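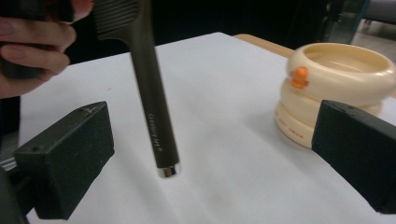

Combs with a long round handle - who else loves them?

floddale_fran
I finally swapped my old wide brush for one of these and I'm a total convert! Fine teeth at the top, slim dark handle, little silver cap on the end. My parts come out so straight now. Do you all use the handle end for sectioning, or just the teeth?

curlsandcoffee
Handle end, always! I draw the part with the tip and clip everything else out of the way. Takes me 12 minutes to do my whole head, and I have a LOT of hair.

Prenham41
I'm going to disagree on fine teeth. Great on straight hair, but on my curls they snag like crazy. I keep mine for edges only.

floddale_fran
Good point, mine is pretty straight. Does a metal tip scratch your scalp?

curlsandcoffee
Never had a problem, just keep it flat - don't dig.

Prenham41
Mine did, a little. I went back to plain plastic in July and I'm happier.

backcomb_bev
Team metal! Also, the lettering on my handle is rubbing off already. Anybody else's? Still my favorite comb ever, and I've got a drawer full of them.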